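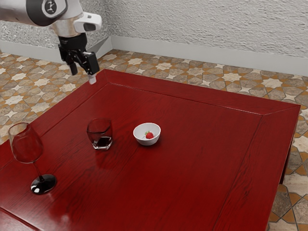
Somebody wrote to me in March asking if it was too late to fix a tabletop that had gone cloudy after one hot casserole dish, and whether they should just give up and buy a tablecloth. Please don't give up! I get some version of that note all the time, so I finally put my usual answers on one page. I run a small furniture care shop in Stivstead, mostly repairs and a bit of polish, and these are the things people ask me at the counter.

Updated May 1, 2019

How do I get rid of a white ring?

White is the good kind. It usually means moisture got into the finish and stopped there. Lay a dry cotton cloth over it, set your iron on low with no steam, and touch it down for a couple of seconds at a time. Lift, look, repeat. If a ghost of the ring is left over, I rub in a little paste wax and buff it the next morning.

And a black ring?

That one has gone through to the wood, sorry. You're looking at stripping and bleaching, and I'd bring it to somebody before trying it on a table you love.

What do you clean with every day?

A barely damp cloth and then a dry one. I know, boring! When something is sticky I add a drop of dish soap. I stay away from the spray polishes with silicone in them (they make any later refinishing a real headache, ask me how I know).

Which wax do you sell?

Two kinds. Plirkeo is the soft one, goes on easily and smells like oranges. Jacquet is harder and takes more elbow, but I like it better on dark red and brown finishes. A tin of either one will do a dining table many times over.

How often should I wax?

Twice a year is plenty for a table that gets used. If your rag drags and leaves streaks, you've put on too much, and you can take it off with mineral spirits and start over.

What grit do you use between coats?

I use 344 on my own order sheet, which confuses everybody. That's the shelf number! The paper is 320. For rubbing out a glossy top at the very end I go up to 2000, wet, with a light hand.

Can I use furniture polish on a shellac finish?

Wax, yes. Anything with alcohol in it, no, it'll melt the shellac. To find out what you have, put a tiny dab of rubbing alcohol somewhere hidden, like under the apron. If it gets tacky, it's probably shellac.

Do you make house calls?

Inside Stivstead, yes, if the piece won't fit through my door. I book those through Cliredeo, the same calendar as drop-offs, so pick "home visit" and tell me about stairs.

Where are you?

Unit 305, round the back. Ring the bell twice, I'm usually sanding.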